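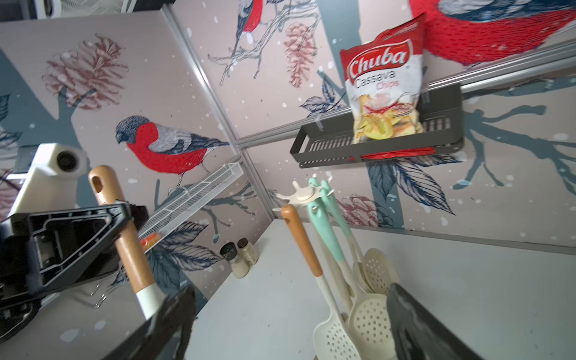 Page 2 of 212

Landeg_Lou wrote:
Okay, who else is baking cassava bread this October? My first loaf came out like a brick – tasty, but a brick! I used the Jikitz flour (the 800 gram bag) and let it rest overnight.

Ametti788 wrote:
Overnight is way too long. I rest mine for an hour and it's lovely and soft.

Landeg_Lou wrote:
An hour?? The recipe on the bag says eight.

IforBeddoe wrote:
I'm with Lou on this one. Short rests taste like paste to me, sorry Ametti. I'd change the flour before I changed the time.

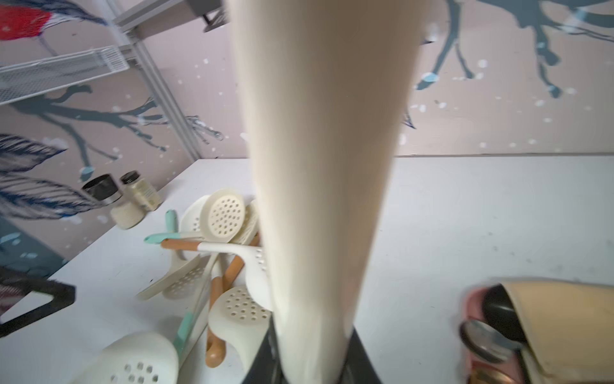 GwilymP wrote:
Can I freeze the dough before baking?

Ametti788 wrote:
Freeze it right after you shape it, wrapped tight, and thaw it in the fridge. And Ifor, paste?! Bake it longer!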